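Objets qui se rangent
Séance sur l'emboîtement : la tasse et la pile
Atelier Bemside, cours de Gil-soo Hong
Notes distribuées le 28/08/2024

À avoir lu avant la séance : le chapitre sur les formes de révolution, et vos propres placards. Je suis sérieux pour les placards ! Ouvrez-les, sortez ce qui s'empile, puis ce qui devrait s'empiler et ne le fait pas. Apportez un exemplaire de chaque, emballé dans un torchon.

Rappel de la séance précédente

Nous avions distingué trois manières de ranger des objets identiques. On peut les juxtaposer (les livres sur une étagère), les superposer (les briques, les boîtes de conserve) ou les emboîter (les seaux, les saladiers, les chaises de jardin). Juxtaposer ne demande presque rien à la forme. Superposer demande un dessus et un dessous qui s'accordent. Emboîter demande davantage, et c'est ce qui rend la question si belle : il faut que l'intérieur de l'objet accepte l'extérieur du même objet. Le dedans et le dehors doivent se dessiner ensemble, d'un seul geste du crayon.

La tasse est mon objet préféré pour en parler, parce qu'elle est minuscule, que tout le monde en a une opinion, et qu'elle concentre à peu près toutes les difficultés du sujet. Un verre droit ne s'emboîte pas. Un gobelet conique s'emboîte très bien, parfois trop bien. Et dès qu'on ajoute une anse, tout est à reprendre.

Vocabulaire

Buvant : le bord supérieur, celui que touchent les lèvres. Dans une pile emboîtée, il reste la seule partie visible de presque toutes les pièces.
Dépouille : l'inclinaison de la paroi par rapport à la verticale. Sans dépouille, pas d'emboîtement.
Pied : la partie basse sur laquelle l'objet repose. Plus étroit que le buvant dans tout ce que nous verrons aujourd'hui.
Pas d'empilage : la distance entre le buvant d'une pièce et celui de la suivante. On le notera p.
Butée : l'endroit précis où une pièce s'appuie sur l'autre. Si vous ne l'avez pas dessinée, elle existe quand même, et elle est au mauvais endroit.
Coincement : ce qui arrive quand la butée se fait par les parois.

La hauteur d'une pile

Une formule toute simple, à connaître par cœur :

H = h + (n − 1) × p

où h est la hauteur d'une pièce, n le nombre de pièces et p le pas d'empilage. Prenez h = 100 mm et une étagère qui laisse 500 mm de libre. En superposant, la hauteur h se répète pour chaque tasse et l'étagère est vite pleine. En emboîtant, on ne paie h qu'une fois, et chaque tasse supplémentaire ne coûte plus que p. Faites le calcul avec plusieurs valeurs de p et tracez la courbe du nombre de pièces : elle grimpe à une vitesse réjouissante quand p diminue, et c'est le moment où l'on a envie de le réduire jusqu'à presque rien. Résistez ! Un pas trop court et les doigts n'ont plus rien à saisir pour séparer les pièces.

Regarder avant de dessiner

Avant la coupe et le compas, prenez le temps de regarder des tasses claires sous une lumière ordinaire, isolées puis réunies. Je vous demande de repérer l'ouverture, la manière dont l'ombre dit le volume, et ce qu'il reste d'une tasse quand une autre est logée dedans.

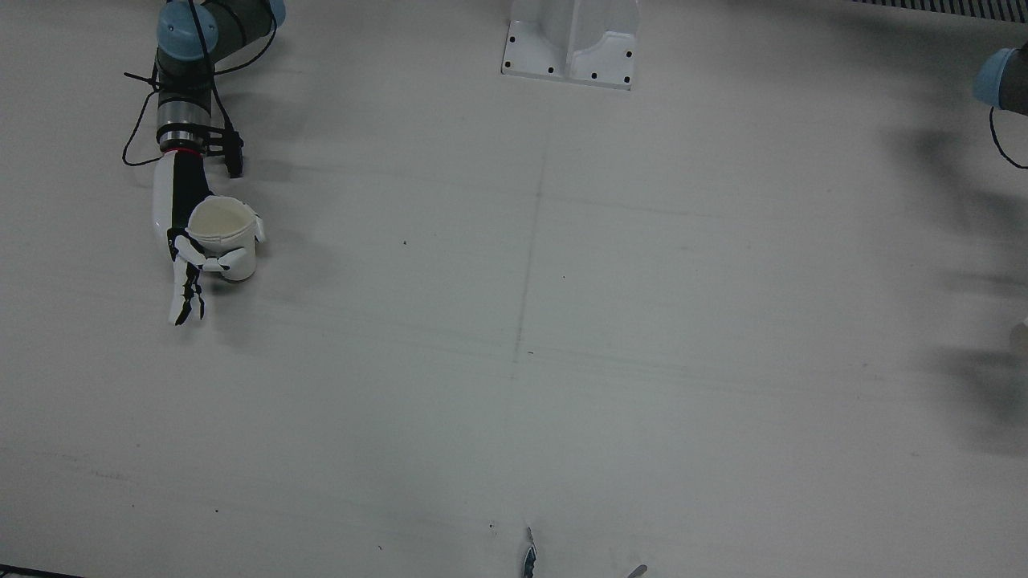
Une tasse vue de biais, avec sa petite anse à droite.

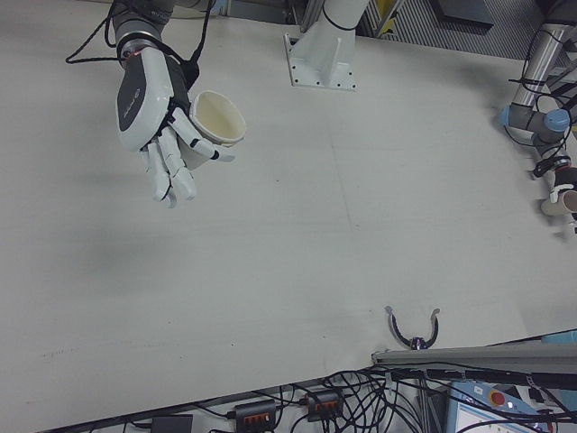 Deux tasses crème ; celle de gauche est couchée, l'ouverture tournée vers le haut et la droite. 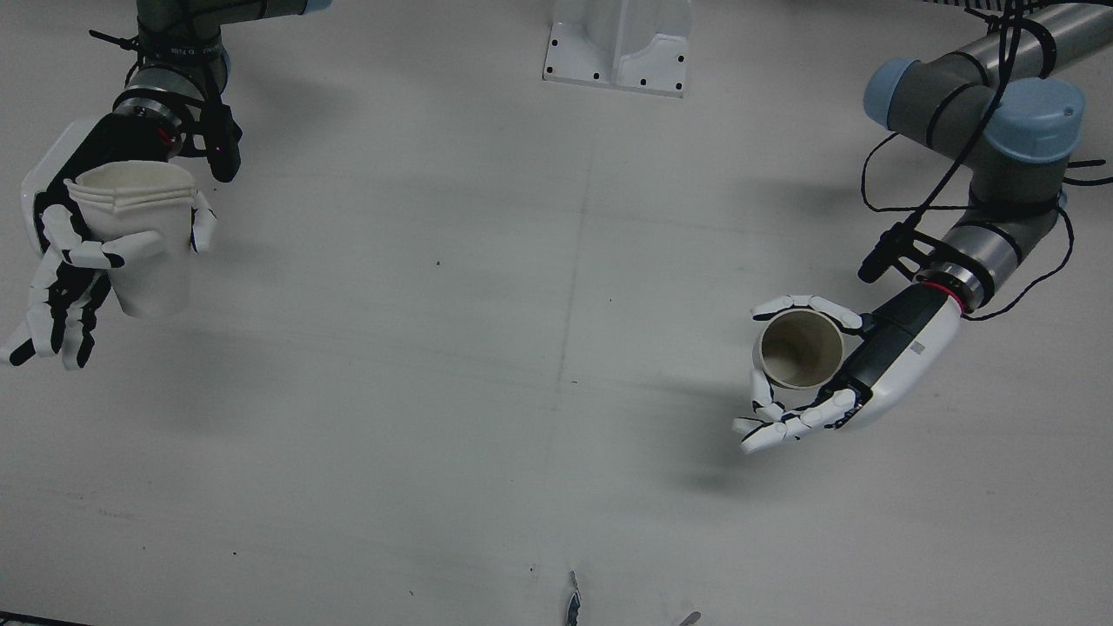

Des tasses emboîtées, buvants serrés les uns contre les autres.

Passons au dessin. Tracez l'axe, puis une demi-coupe. Donnez une épaisseur réelle à la paroi dès le premier trait : une tasse dessinée d'une seule ligne s'emboîte toujours, sur le papier, et c'est un piège dans lequel je suis tombé pendant des années. Décalquez ensuite cette demi-coupe et faites glisser le calque vers le haut le long de l'axe. À un moment, les deux traits se touchent. Entourez ce point en rouge. C'est votre butée.

Trois cas se présentent.

Premier cas, les parois se touchent sur une grande longueur. Vous avez fabriqué un cône de serrage. Les menuisiers et les tourneurs adorent cela pour fixer un outil ; pour une tasse, c'est une petite catastrophe, surtout si l'on appuie un peu en posant la dernière.

Deuxième cas, le pied de la tasse du haut arrive au fond de la tasse du bas. La pile est stable et se défait bien, mais tout le poids passe par les fonds. Il faut alors un fond plat, un rayon généreux à la jonction avec la paroi, et accepter les traces de frottement à l'intérieur.

Troisième cas, un épaulement extérieur vient se poser sur le buvant. On maîtrise le pas au trait près. En revanche, l'épaulement se voit quand la tasse est seule, et il faut l'aimer ! Beaucoup d'élèves le cachent sous une bande de couleur, alors qu'il peut devenir le plus beau détail de l'objet.

La question de l'anse

Une anse dépasse forcément du volume de révolution. Posez votre calque à nouveau : si l'attache haute de l'anse se trouve plus bas que la zone emboîtée, l'anse de la tasse supérieure vient buter contre le buvant de l'inférieure. On peut remonter l'attache, raccourcir l'anse, ou admettre un pas plus grand. On peut aussi ouvrir l'anse en bas pour qu'elle chevauche la paroi voisine, comme une patte. C'est la solution retenue dans la série Seo, que je vous ferai passer de main en main, et j'attends vos réactions avec impatience, car elle divise toujours la salle.

Le modèle Gurnen, lui, choisit une anse petite et haute. On n'y passe pas un doigt entier, on la pince. Certains trouvent cela inconfortable. Essayez avec une tasse pleine, puis avec une tasse vide, et notez la différence : le poignet ne travaille pas du tout de la même façon.

Autre point qui s'oublie facilement, l'orientation. Une pile de tasses à anse a un côté. Si toutes les anses sont alignées, le centre de gravité se décale et la pile penche légèrement. En tournant les anses l'une après l'autre on rééquilibre, mais la pile devient large et s'accroche à tout. Je n'ai pas de réponse définitive, et j'en change à peu près chaque année.

La prise en main

Il y a la main qui boit et la main qui range, et elles ne demandent pas la même chose. Pour boire, on tient l'anse ou l'on enveloppe la paroi. Pour ranger, on attrape par le buvant, par le pied, par le flanc, parfois en glissant un doigt à l'intérieur (ce que les restaurateurs détestent, avec raison). Observez-vous en vidant un égouttoir. Les gestes sont rapides, variés, souvent très élégants, et l'on n'en garde aucun souvenir.

Pour prendre une pile entière, c'est encore autre chose : la paume se cale contre la paroi et les doigts cherchent l'étage des buvants, qui accroche bien. Plus la pile est haute, plus il faut descendre la prise, et plus le pied étroit du bas devient un défaut. Un pied étroit facilite l'emboîtement et fragilise l'équilibre. Toute la séance tient un peu dans cette contradiction.

Couleur et finition

Les teintes claires et mates montrent bien la forme, et les ombres y sont douces. Elles montrent aussi chaque trace. Une paroi brillante glisse mieux contre sa voisine, une paroi mate freine. Faites l'expérience avec deux gobelets de votre choix, l'un lisse, l'autre légèrement poncé, et écoutez le bruit : il vous renseignera très vite sur l'endroit du contact.

Travail à rendre en septembre

Dessinez une tasse empilable, avec anse, en coupe à l'échelle réelle. Indiquez h, p et la butée. Ajoutez une vue de la pile, dessinée à la main, sans règle.
Réalisez une maquette en carton ou en plâtre. Il en faut au moins deux, évidemment, sinon rien ne s'emboîte !
Rédigez une demi-page sur un objet emboîtable qui n'est pas de la vaisselle.
Le tout est noté sur 100. La propreté du trait compte moins que la justesse de la butée.

Pour aller plus loin, le carnet Hamimura reste en consultation à l'atelier, sur l'étagère du fond. Les planches consacrées aux bols à soupe sont magnifiques, et la double page sur les couvercles prépare directement la prochaine séance. Merci de le feuilleter avec les mains propres, surtout après le plâtre.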